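How to record a TV special so that you get the whole thing

Broadcasters love an anniversary. Give them a cartoon, a quiz or a detective that has lasted a few decades and they will book a hall, hire an orchestra and fill an evening with people saying how much it meant to them. I watch nearly all of these, usually a day late, and I have lost more endings than I care to admit. My recording of the Ralasholm Gala last August stopped halfway through the closing number, with the tenor's mouth wide open.

What follows works on most set-top recorders with a hard disk. I use an Innes, so the menu names are from that. Yours will have the same things hidden somewhere else.

1. Find the right showing

Search for the title in the guide and look at every result before you press anything. A big special tends to turn up several times: the first broadcast, the late repeat, the signed version and a "best of" which has had the songs taken out. Check the running time. The full gala was listed at 154 minutes. There was also something with nearly the same name that came in at 44, and this turned out to be people in armchairs discussing the gala.

If the listing is split in two by the news, you have two programmes as far as the recorder is concerned. Book both. The second half often has a title of its own, such as "Gala Continues", and won't come up if you search by the first few letters.

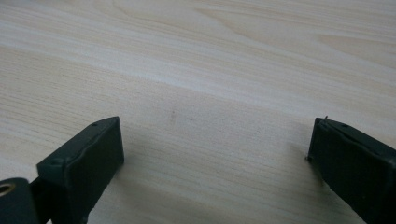

Does series link pick up a one-off special?

Usually it won't, as a special tends to be listed separately from the series it celebrates. Book it by hand, even if you have had every episode of the parent show on series link for years.

2. Add padding

Go to Settings, then Recordings, then Start and End Times. The factory setting on mine was "Automatic", meaning the box waits for the channel to tell it when the programme begins and ends. This is a lovely idea and depends on somebody at the channel remembering to do it. Switch to manual and add five minutes at the front. At the back, add 16 if your box lets you type a number, or the next step up if it only offers a list.

Live shows need more. Anything with a public vote, a lifetime award or a comedian presenting should have half an hour on the end.

3. Look for clashes

Padding has a price. Two programmes that sat politely side by side now overlap, and a box with two tuners will drop one of them, sometimes without a word. Open the Scheduled list and look for the little warning triangle. If you see one, try moving the other programme to its repeat or to the plus-one channel. Failing that, take the padding off whichever programme you care about less. In our house this is settled by who has the remote.

4. Make room

High definition eats the disk. My box reports free space in gigabytes, and on the morning of the gala it claimed 395, so I was fine. If yours shows a percentage and the percentage is small, delete things now. You are not going to watch the whole of that canal series.

Turn off automatic deletion as well, or mark the programmes you want to keep. When the disk fills up some recorders throw out the oldest recording first, and they don't ask whether it was the wedding episode.

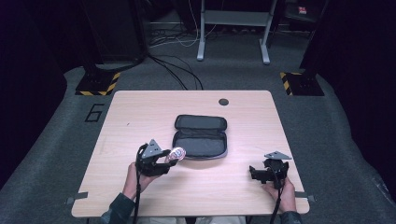 Adjoa Fiadzo writes that on her Preltilard the keep setting has to be switched on after the recording has finished, and that setting it beforehand does nothing at all. She found this out with the Gukton Christmas Revue, second half only. I can't check that on my own box, but if you have a Preltilard it would be worth going back into the menu the next day.

5. Check on the night

Ten minutes after the start, look for the red light, or open the recordings list and see that the programme is there and growing. You can play it from the beginning while it is still recording. If it hasn't started, press Record on the live channel straight away. Many boxes will save whatever is in the pause buffer too, provided you have stayed on that channel, so don't flick about first.

Leave the box in standby overnight and not off at the wall. A late repeat on a Friday won't be recorded by a machine with no electricity, however carefully you set the padding.

6. If the end is still missing

Try the channel's catch-up service soon. Music rights on these shows can be short, and the song you missed may be the first thing to go. After that, look in the guide for a repeat in the small hours and book it with the same padding. I got my tenor back at ten past three in the morning. He was a bit flat.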